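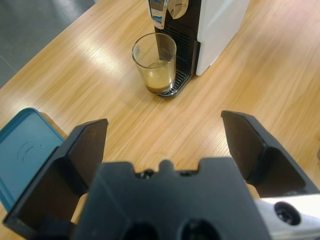
Slide 1. Capsule machine, glass on the drip tray, gripper open.

Speaker notes – "Can it make the coffee yet?"
Nerea Peñalver, 9 Oct 2023

Leave the slide up while people sit down. Start when the door closes.

Opening
Thank Gonzalo Valcárcel for the invitation. Say who I am: I run task testing at Nultine, and before that I spent four years on packing lines at Prokis. I am not selling anything today.

Ask for hands: who has a capsule machine at home? Who would let a robot use it while they were out? Wait for the second answer.

The chore
Coffee from a capsule sounds like one job. Read the steps out slowly: fetch a glass, set it on the grate, lift the lever, put in the capsule, close the lever, press, wait, take the glass away. Then the used capsule has to go somewhere. Most people forget that one, and so did our first task list.

Point to the glass on the slide. Clear, straight sides, a little coffee in the bottom. Clear glass is hard for cameras. You see the machine and the grate through it, and you see the room lights on it. Depth sensors often read the thing behind the glass and miss the glass.

Point to the chrome lever at the top. Same trouble, other cause – a curved shiny part looks different from every angle.

Where we are
Our March trials: 43 full runs on the coffee task, start to finish, with no one stepping in. Four failed at the lever. Two failed at the glass. The rest finished, slowly. Do not round this up to "it works." The machine was bolted down and the capsules were in a rack. Macarena Villanueva will ask about that, so say it first.

Shop floor compared with kitchen
On the Pronton line the same arm did 3051 part transfers between service stops. Same part, same tray, same light. A kitchen gives you none of those. Someone moves the sugar, someone leaves a lid on the table.

If time is short, skip to the next part.

What I would trust it with
Loading a fixed tray: yes. Wiping a flat counter: yes, with someone nearby. Carrying a full glass across a room: no. Anything with hot water and children in the house: no, and I don't expect to change my mind soon.

Questions
Price – send them to Florencio Goicoechea. Safety rules – Bonifacio Llorente has the printed sheet at the back table.

Last slide is contact details. Stop talking and let people write them down.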